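**Bedroom supply vent blows hard but the far corner never cools down**

Posted by Mpho Chauke, Wednesday

I have a small upstairs bedroom at the end of a long duct run. The central unit is a two-stage Bilen heat pump, installed in April. There is one supply register high in the room and no return. The return is in the hallway, outside the door.

With the door open, the room holds 2 degrees above the thermostat setting. With the door shut overnight, it climbs to 10 degrees above by morning. The installer measured 371 fpm at the register face with the door open and said the airflow was fine. He did not measure with the door shut.

I have already changed the filter, opened the branch damper fully, and sealed the boot to the drywall with mastic. The register is a fixed-blade type, so I can't aim it. I'm trying to work out if this is a duct problem or a return problem before I pay anyone to open a ceiling. The door has a tight sweep at the bottom, which I would like to keep for noise.

---

**Tove Riis**

It's a return problem. With no return in the room, shutting the door puts the room under positive pressure and the supply flow drops. The face velocity with the door open tells you the duct can deliver air. It tells you nothing about the closed condition.

Check it before you buy anything:

1. Run the system on high stage with every other interior door open.
2. Shut the bedroom door and put the low-pressure hose of a manometer under it, with the meter in the hall. Borrow a digital one if you can; a cheap dial gauge won't resolve readings this small.
3. Read the difference. Anything above 3 pascals is enough to matter. Closed bedrooms without a return often read much higher.
4. Take the sweep off and read it again.

If the number falls a lot when the sweep comes off, you have your answer. The fix is a transfer path, in one of these forms:

- A transfer grille through the wall above the door. Cheap, but it passes light and sound.
- An offset wall transfer: low grille on one side of the stud bay, high grille on the other. Better for noise. Check for wiring and fire blocking first.
- A jumper duct through the attic, ceiling grille to ceiling grille. Quietest of the three if you use lined flex with a bend in it.

For a single small bedroom I would go with the jumper duct. Size it generously. Undersized jumpers are the usual reason people say they don't work. Insulate it if the attic is outside the thermal envelope.

Your velocity reading also isn't a flow figure. To get cfm you multiply by the free area of the register, not the outside dimensions. The manufacturer's sheet will list it as Ak. Fixed-blade grilles lose a lot to the blades.

---

**Soo-ah Won**

Agree with the above on pressure, but the original post also says the far corner is warm, and a transfer path won't change that much. A high register with fixed blades throws along the ceiling, and at low stage the throw is short. The cold air drops before it reaches the other side of the room.

I had the same complaint in a spare room. I replaced the fixed-blade register with a curved-blade one from Coughlan in the same opening size (measure the duct opening, not the old faceplate) and run a pedestal fan in the corner on its lowest speed. The register was the larger improvement. The fan mixes the air but does nothing for the pressure problem - if the door is shut and there's no return path, you are still only moving warm air in a circle.
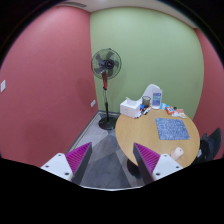

*Fan in the corner, ceiling vent near the top of the red wall.*

Also check the thermostat's fan setting. Leaving it on "circulate" evened out my upstairs more than I expected, though it raises humidity a little between cooling cycles.

---

**Caoimhe Ó Dálaigh**

just undercut the door, took me ten minutes with a circular saw. Put tape on the cut line or the veneer chips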